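# Trurketti Hiring Records Pack

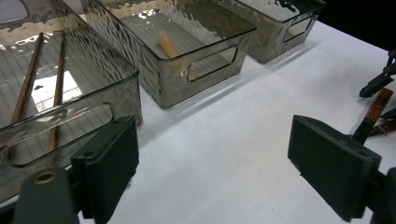
*Smoky gray bins with cutout handles, two chopsticks in the nearest one.*

The Trurketti pack is a set of printed forms for small employers who hire a few people a year and need to keep a fair record of how they did it. It covers the job ad, the interview and the final decision.

**In the pack**

- 200 application forms with no questions on religion, age, sex or marital status
- 16 job ad checklists, to be filled in before an opening is posted
- Interview score sheets, two per page
- Decision record with space for the reason each applicant was turned down
- Accommodation request form (prayer times, days off, dress)

**Details**

| | |
|---|---|
| Item number | 1633 |
| Paper | Letter size, three-hole punched |
| Language | English, or English and Spanish |
| Publisher | Stukiline |
| Ships from | Lirville |

The checklist was reworded in May. It now has a separate line for ads posted in social media groups, where wording is often less careful than on a company site. Older checklists can still be used, but the line has to be added by hand.

The forms are general and do not replace legal advice. State rules differ on how long to keep records - check yours before throwing anything out.

Refill sheets are sold separately as item 1575. Orders to Cabanatuan go by sea mail only.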